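The Bottle Run

1. Morning

Shaohua Jiang had 183 good runs, and Carkora wanted them all by nine in the evening, with 9 more on top. She put on the headset, took hold of the controller, and the kitchen came up around her.

It was a kitchen nobody had ever cooked in. Andrade had built it on a computer in December and then left for another company. Shaohua had never met Andrade, but she knew the parquet floor better than her own.

The task was called Vernon, after the street where the office was. Reach down, close on the neck of the green bottle, lift, set it down beside the bowl. She moved her wrist and the white arm moved. If she sneezed, it sneezed too, and she had to throw the run away.

She reset and waited for the arm to go back up over its black pedestal. The bottle stood near the far edge of the table. The bread was down in the corner by the white cup, and it always made her hungry.

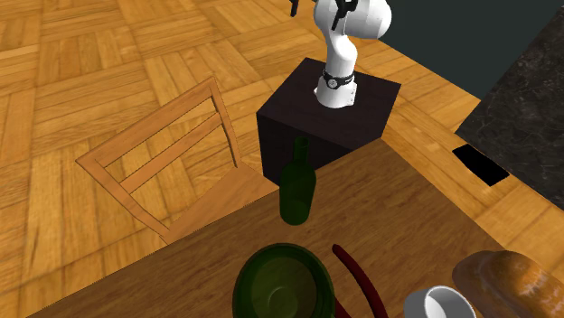

2. Afternoon

Run 184 was too fast. On 185 she clipped the bowl. She kept 186.

"You slow down before the neck," said the man from Skudik, who was watching on the second screen. "Every time. The arm will learn that."

"Is that bad?"

"I don't know. Do you want it to?"

She thought about her mother's kitchen, and how her mother put a hand out slowly for anything made of glass. Shaohua had never been told to do it that way. She had only stood there and watched.

"Leave it in," she said.

She took a 60 second break, drank some water, and went back for the next one. The arm was up where it always started. She lowered her hand – slowly, near the end – and closed it.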